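Folk Help Forum > Home and Storage > Towels and linens

Best way to keep face cloths rolled so they don't spring open?

Posted by Kilari, September 1, 2019

Hello all! I'm putting together little guest bundles for a family get-together and I've fallen completely in love with the rolled face cloth look. I have 14 cloths to do, all terry, and every single one of them unrolls itself the moment I put it down. I've tried tucking the end in, I've tried ribbon (pretty, but it slides straight off) and I've tried just squashing them together in a basket, which works until someone takes the first one out and the rest go like popcorn.

They need to survive a car journey and then sit out on a table overnight. I don't mind if they aren't hotel perfect, but I'd love them to still look like rolls when people pick them up. Do I need some special sort of band? And do you fold first or roll from flat? Any tips very welcome, I'm having far too much fun with this.

Panex replied:

Ooh, I love doing these! Fold first, always. Lay the cloth flat, fold it in half, then in half again the same way so you have a long strip, and roll from one short end. Keep the roll snug from the very first turn. If the middle is slack you can pull as hard as you like at the end and it'll still be a floppy sausage.

For holding them, use fabric-covered elastic, the narrow sort sold for hair. Terry has all those loops for it to grip, so it stays where you put it, where satin ribbon just skates about. Put it nearer one end if you want the top to puff out a bit like a flower, or dead centre if you want a neat barrel shape. I do mine off-centre as I like the ruffled look!

A few other things I've picked up:

Wash new cloths once before rolling. They come out fluffier and hold together better.
No fabric softener. It makes the loops slippery (and the cloths don't soak up as well).
Roll them bone dry. A damp one will smell by the next morning.
Brown or grey bands look lovely on blue, white or cream.

I did a set for a christening in May and they lasted 7 hours in a hot car without one coming undone. Very proud of that.

Peng replied:

rubber bands from the post. free

Akau replied:

Please don't use rubber bands if they're going to be on for any length of time, they dry out and snap, and they can leave a mark on pale cloths. Panex has it right with covered elastic. I bought a bag of 18 and they've gone round cloths, socks, cutlery and a bunch of paintbrushes since.

Mine usually get done at the dining table with everything else still on it. I put the band round the upper part and let the top end bunch up however it wants -- no fussing, no measuring.
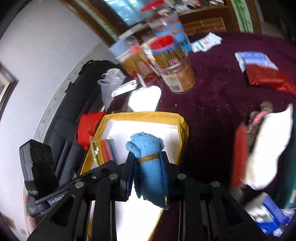

Light-blue terry roll with a narrow brown band, coloured sticks or pencils and all the rest behind it.

If your elastic is too loose, twist it and go round a second time. Two turns is plenty for a normal face cloth. Three starts to strangle it and you get a waist in the middle, though I've seen people do that on purpose and tie a tag there, and it looks very sweet.

For the car, stand them upright in a shoebox with the banded ends all the same way up and fill the gaps with a tea towel. Then on the night you can lift them straight out and give each top a quick tweak with your fingers. It takes no time and they perk right up. I must have rolled 1,000 of these by now and I still enjoy it!

One question back to you -- are you putting soap in the middle? If so, wrap it in a bit of greaseproof first, and leave the roll slightly looser so the band can go over it.

Kilari replied:

Thank you, these are brilliant! Covered elastic it is, and I'm off to rewash the lot without softener. No soap inside, but I might try a sprig of lavender under the band.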